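From: Zubaida Jafri
To: teleop-users list
Date: January 2024
Subject: Re: [teleop-users] Episodes where the grip closes early

Fouzia Khattak wrote:
> We are recording a kitchen task with a leader arm and a single
> follower. The operators are new. In a lot of the episodes the
> fingers start closing before they are down at the object, and the
> policy has picked this up. It pinches air above the plate and then
> carries the air to the next step. Did anyone solve this in the
> recording, or did you have to filter afterward? Also, how many
> camera views do you keep? We have one from overhead and I am being
> asked why we need another.
>
> Fouzia K.

Fouzia,

We had the same thing in December with the toy kitchen set. I will take the two questions in order.

On the early closing, most of ours came from the operators and a smaller part came from the software. The operator part was that people squeeze the trigger while they are still lowering the arm. They do it without noticing, the way you start closing your hand before it reaches a cup. With your own hand it does no harm. With a follower that lags a little behind the leader, the fingers are half shut by the time they are at the height of a flat object, and they push it along the plate.

What worked for us was a rule that the operator stops over the object, lets the follower catch up, goes down, and only then squeezes. Faisal Rana wrote it on a card and put it next to the leader arm. The episodes got longer and the first day was slow. We trimmed nothing. I would rather have a pause in the data than a grip that starts in the wrong place.

The software part was in Rasus, which is what we use to log. It was writing the gripper command and the joint positions from two different clocks. The command was stamped early. If you log with Rasus too, look at whether you are training on the commanded gripper value or the measured one. We switched to the measured one for the observation and kept the command for the action. Wycliffe Odera has the patch and can send it to you. It is small.

On the cameras, we keep both views. The overhead one is good for where things are on the table. It is poor for telling whether the fingers are over the package or on it, and when the gripper goes to the oven side it covers part of what you want to see. The second view is turned sideways compared with the first and we leave it that way. The network does not care, and the people labeling got used to it.
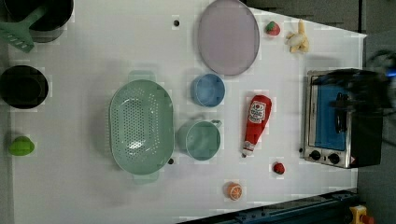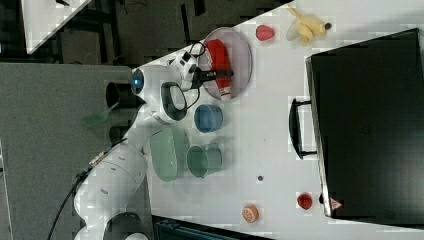
Toy kitchen task. First: top view, gripper at the oven. Second: side view, gripper at the plate with the red package.

The second one is the kind of moment I mean. I would not mark a grasp from that view alone either. We look at the measured finger width next to it, and if the width stops changing before it gets to fully closed, we count it as holding something. A thin package makes this harder, as there is not much width to stop at.

Some other settings, in case they help:

We ask each operator to do three practice runs that are not saved, then start. Before we did this, the first saved episodes of every session were the worst ones.

We move the small items between episodes and leave the oven where it is. Fouzia Jatoi wants to move the oven as well. I think that is a separate data set, and so far we have not done it.

If an operator drops something, we let them pick it up again and keep the episode, with a flag. We throw it out only if a hand goes into the work area. Rizvi, the labeling tool we use, has a free text field and the flag goes there. If you use Dudov for playback, note that it does not show that field, so you have to open the file to find it.

As for filtering afterward, we tried it on the older recordings. We dropped any episode where the fingers began to close while the wrist was still moving down. It left us with too little to train on, and recording again with the rule was quicker than arguing over the threshold. If you have much more data than we did, filtering may be enough.

What rate are you logging at, and is your trigger analog or just open and closed? With an open and closed trigger I would expect the early grip to look different from ours, and the pause rule might need to be longer.

Zubaida Jafri
Skemden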